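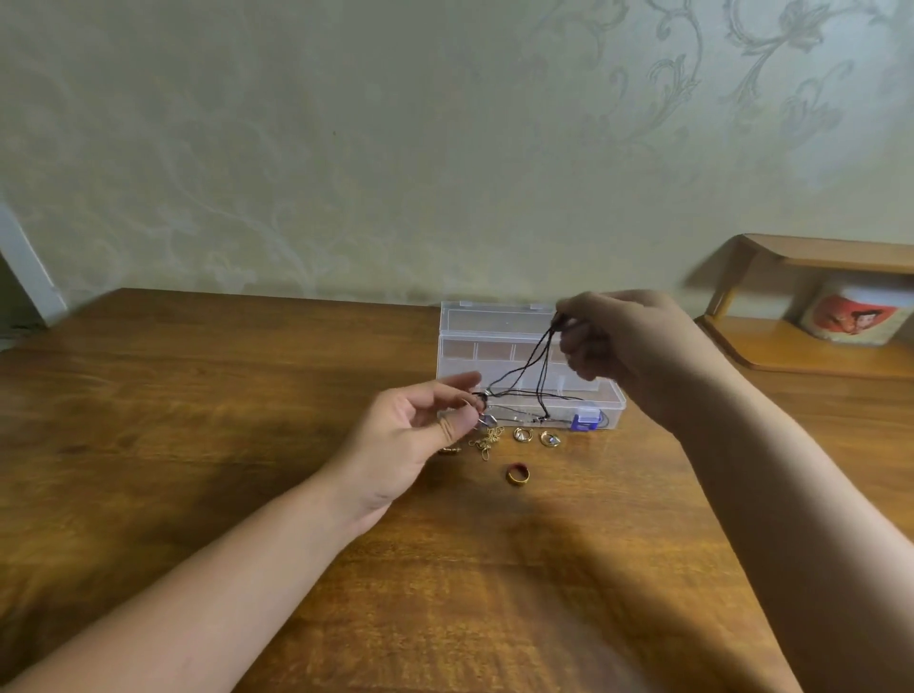
Item 4, jewelry sorting. Corded pendant held up over the open organizer, loose pieces still on the table.

Household Chore Readiness Checklist, small items and tabletop work
Site: Drellach, upstairs table
Filled in by: Mirjam Vermeulen
Reviewed by: Bahman Parsa
Month: April

Purpose. Drormont wants to put its tabletop arm into homes and says sorting and putting away are "within current ability." We check each chore as a person does it first, then mark whether we'd sign for a machine doing the same job unsupervised. Marks are OK, NOT YET, or NO. Comments are required for anything other than OK. Please don't write "promising" in the comments box.

1. Work surface stable and at a usable height
OK
Comment: No wobble. Nothing to add.

2. Surface easy to tell apart from the items
NOT YET
Comment: Gold chain on orange-brown wood with a wavy grain. A person picks it out without trying. The demo at Brorimitz used a plain gray mat, and I would like to see it done again on somebody's real table. Arm shadows fall across the work area too, and I have no record of anyone testing with those.

3. Opening the storage box
NOT YET
Comment: Clear plastic, hinged lid, slightly frosted walls. You can see the table through it, so a depth sensor may have a bad time. Drormont's sheet says "container opening, verified." Verified on what? Jasper De Graaf asked them and got back a video of a shoebox.

4. Untangling and placing corded pieces
NO
Comment: Several strands of thin black cord, crossing and looping over the open lid, with a small silver pendant near the lower end. Done by hand, it's a pinch at the top with the right, a pinch lower down with the left, and a look at what hangs between them. Drormont's arm is one arm. They say a second can be added. Then inspect the second one and send me the form.
Also, cord that snags on a lid will pull the box. Put a force limit in writing before this item comes up again.

5. Fine chain, tangled
NO
Comment: Same as 4 but worse. I've given up on chains myself and taken them to a shop. If the machine's answer is to pick up the whole lump and drop it in a compartment, call it "moving" on the form. It isn't sorting.

6. Single rigid pieces (rings, earrings)
NOT YET
Comment: This is where I'd expect the first OK. A ring standing on its edge is a fair target for a gripper. Earrings less so, and two that don't match need to be recognized as two that don't match. Supplier log claims 1,377 successful picks out of 2,000. Bahman worked it out as a bit under 69 percent and asked where the rest went. The log doesn't say whether they were dropped, missed or bent.

7. Stones and settings not damaged
NOT YET
Comment: No grip pressure figure supplied for set stones. The 83 pieces in their test kit were all plastic, according to Floarea Bucur, who unpacked it.

8. Right item in the right compartment
NOT YET
Comment: Right according to whom? People keep pairs together, or the things they wear most, or everything from one aunt. The arm sorts by size. Fine for screws. Over at Martens they use a similar unit for fasteners and are happy with it, but each bin holds one kind of part and the parts arrive already separated by a person.

9. Surrounding objects left alone
NOT YET
Comment: Small shelf unit against the wall on the right with a canister on it. Arm reach at full extension not stated. Keep-out zone has to be drawn by the user in the app. My mother will not be drawing a zone in an app.

10. Hands in the work area
NO
Comment: People will reach in. They always do when something small is about to roll off. The stop test was done with a foam block at slow speed only. Repeat at working speed, from both sides.

11. Time
Not marked
Comment: Supplier gives 666 seconds for its standard tray of loose items. I have no complaint about slow if it's correct and I can leave the room. Under items 6 and 10 I can't leave the room.

Reviewer's remarks (B. Parsa)
Agree with all marks except 3, which I would have made NO. Mirjam is being kind about the lid. On 6, ask for the raw log, including failed picks, before we spend another afternoon on it.

Reply from Gilmar Coutinho, Drormont liaison
Noted on the log, will send. I think item 5 is unfair as a home test, most people don't untangle chains every week.

M.V.: Most people don't, but they'd buy a machine that did. Item 5 stays.

Overall: not cleared for unsupervised use. May be run with a person seated at the table, power switch within reach.
Open actions: raw pick log (Coutinho), stop test at working speed (De Graaf), force limit in writing (Drormont).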